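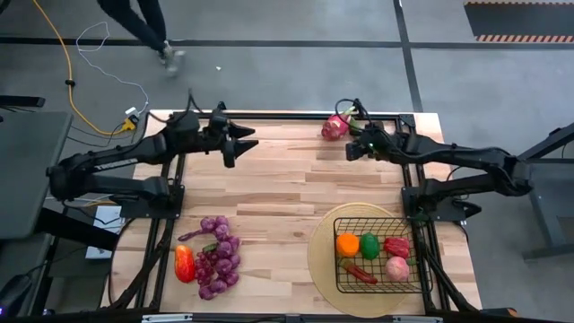

July 20, 2026

Produce sorting, two arms, remote control. Operators: me in the morning, Azra after lunch. Krum was at the desk checking the recordings.

Task text, same wording as in April so that the old data can stay in the set: "Put the produce from the table into the basket, use the nearest arm." One episode ends when both arms are back in the rest pose and the operator presses the pedal. The basket stays on the right side, over the placemat. The start positions of the produce are taken from Krum's list and changed after every 10 episodes.

Before start I did the zero check on both arms. Left was good. Right showed a small offset in the wrist roll again, the same joint as before the Ramadan pause, when Nataša wrote that she would watch it. I repeated the homing two times and the offset went away. I don't like this very much, because we still don't know why it comes. If you see it, please write the value before homing and not only "fixed". I forgot to write mine.

Dragon fruit. When it lies near the far edge, the right arm has to come to it with the gripper turned down, and the elbow goes far out over the side of the table. It is reachable, but the last few centimeters are slow, and in the recording you can see the operator hesitating. I tried two ways:

a) straight down, fingers across the body. Holds well, but the pale tips bend against the finger and sometimes the fruit turns on the way up.
b) a little tilted, fingers closer to the thick end. Less turning. Needs more space on the side, so the small green piece must not be too near.

I used (b) for the rest of the morning and told Azra to do the same. If we mix both ways, the policy will probably learn something in the middle, and the middle is the bad one.

Onions. The string of onions is the difficult object. The first grasp should be on a bulb near the middle of the braid. If you take the top, the bottom bulbs swing and hit the basket wire, and then the whole string hangs half outside. The twisted stem is tempting because it is easy to close the fingers on it, but please don't, it slips. Azra had the idea to bring it with the left arm to the middle of the table, put it down, and take it again with the right. It takes longer but she lost it only once. We marked these episodes as "regrasp" so they can be filtered out if Kastriot M. does not want them for training.

Grapes. When they lie tight against the onions, the left gripper takes both. I stopped an episode for this and then I was sorry that I stopped it. Kastriot Todorova said last time that recoveries are useful for us – the robot should also see how to come out from a mistake. So new rule, from today: if you pick two things together, continue, open the fingers over the table, take one, and finish normally. Stop only if something falls on the floor or the arm gives an error.

Mango. No problem. The surface is smooth but the fingers hold it if you go over the wide part. Close to the left rail you should come from the inner side.

Peppers and the peach go in without trouble. The thin dark red pepper can turn in the wire grid when another thing is dropped on it, and then its end comes through. It looks ugly but it does not change the result.

Operator notes. My hand was tired after one hour and I became fast and not careful. You can see it in the speed plot: the closing is sharper and there are two places where the fruit jumps out from the fingers. Krum proposes a break after every block of produce positions and I agree. Azra is smoother than me on the left side, maybe because she is left-handed. We should record who was driving in the metadata. Now it is only in this notebook.

Data. Total for this task is now 1,954 episodes, with the April ones. Krum set the limit for one episode to 700 steps, and most of Azra's regrasp episodes come near it. Two were cut at the end, the arms had not yet reached the rest pose. He will raise the limit and we will see if the loader accepts it. Until this is done, please don't record more regrasp.

The machine in Skornanport did not get the afternoon files, the copy stopped and gave no message. Krum started it again before he went home. Check it first thing.

Open points:
– right wrist roll, write the value before homing
– operator name into metadata (Krum)
– ask Kastriot M. about regrasp episodes, keep or filter
– Nataša wants to try the same task with the basket on the left side. I would wait until the first training run is finished
– pedal sometimes counts double, I think it is the spring
– the Zevdale people asked for the task text and a few sample episodes, send them from the morning block, not the tired ones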